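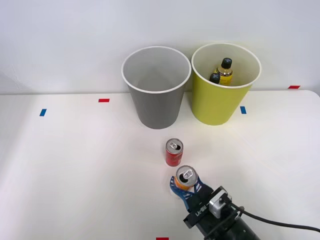

What is the Nowakowski Bridge?
The Nowakowski Bridge is a covered wooden road bridge over the Skerkum River, at the lower edge of the village of Wadari. It is the third bridge at this place and carries one lane of local traffic and a narrow footway on the upstream side.

Name

The bridge takes its name from the Nowakowski family, who kept the ferry at Wadari before any bridge was built. In older papers it is called the Lower Bridge, or sometimes the Ferry Bridge, and both names are still heard among older people in the village. The name Nowakowski Bridge appears for the first time on a county road map, where it is spelled with a "v" in place of the first "w".

Location

The Skerkum is narrow at Wadari, but the current is strong because the river drops over a rock ledge just above the village. The ledge, known as the Drellivier, gave the builders solid ground for the east abutment. The west bank is softer and consists mostly of gravel and clay. For this reason the west abutment had to be set deeper, and the road on this side comes down to the bridge on a long earth ramp.

Earlier bridges

The first bridge was a low timber crossing on piles driven into the river bed. It was open to the weather and stood so near to the water that it was closed each spring. Ice carried it away in January of its ninth winter. The parish account book gives its whole cost as 3236 dollars, a sum which includes the wages of the men but not the timber, as the timber was given by landowners on the west bank.

The second bridge stood higher and rested on two stone piers. Its eastern pier was founded on the Drellivier ledge and is still in use today. The western pier began to lean soon after the opening, and heavy wagons were ordered to cross one at a time. The historian Leokadia Krajewska has written that the lean was caused by digging for gravel close to the pier. Another view, held by the engineer Edgardo Estrella, is that the foundation was too shallow from the beginning – he points to the building contract, which asks for no digging below the level of the river bed. The question has not been settled.

Present bridge

The present bridge was built after the second one was taken down for safety. It is 155 feet long and is carried by 2 timber trusses, one on each side of the roadway, which are joined overhead by cross beams. The trusses are made of white pine, with oak used for the pins and the wedges. The roof was first covered with cedar shingles. It was later changed to sheet metal, and after a public petition the shingles came back.

The side walls are closed with vertical boards up to the height of a man's shoulder. Above the boards there is an open strip under the eaves, which lets in light and air. On the upstream side the boards are doubled, as the rain comes mostly from this direction.

The roadway planks lie across the bridge and are laid with small gaps, so that snow water can run off. In the years of horse traffic, snow was carried onto the bridge by hand in winter in order that sleighs could pass. The village paid one man for this work, and his name is entered in the accounts only as "the snower".

Repairs

The largest repair concerned the west pier, which was rebuilt in concrete and faced with the old stones. During this work the bridge was supported on temporary steel beams, and traffic went by the ford. The drawings were made by Halina Sikora, who also designed the steel rods that now tie the lower chords of the trusses together. The rods are painted dark brown and are hard to notice from the road.

A smaller repair was needed after a truck with a high load struck the east portal. The portal boards were replaced, and a height bar was put up on both approaches.

In pictures

The second bridge is known from a pencil drawing by Elżbieta Pawłowska, which shows it from the west bank with the leaning pier in the foreground. The drawing was printed as a postcard in an edition of 1000. A copy is kept in the Wadari parish house, together with the account book and the building contract.

See also
Drellivier ledge
Skerkum River
Wadari ferry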